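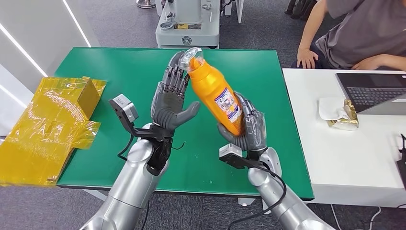
Every summer the same advice comes round: drink more water, buy our thing to help you do it. This year it's electrolyte tablets.

Dranero say their tablets hydrate you "faster than water". Faster at what? The small print points to a trial with 6 people in it. Six! I've had bigger dinner parties.

The Huter tub is no better. 700 mg of salts per serving, and a leaflet telling office workers to take one mid-morning. To do what, recover from the stairs?
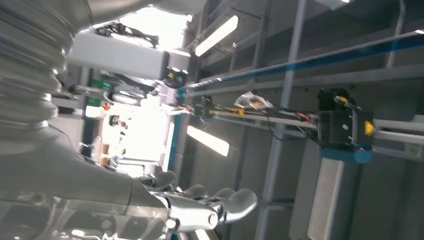
If you're running for hours in July, fine, you lose salt and need some back. Most of us had toast and a bag of crisps and are well stocked – check the packet.

Someone will reply that they feel so much better on it. You mixed it into 500 ml of water and drank the lot. Try a week with just the water and tell me how that goes.

Benavides do at least print "not needed for everyday use" on the back. In tiny grey letters, under the flap.

Anyway, my tap still works. Muting this now, the Dranero fans have found me.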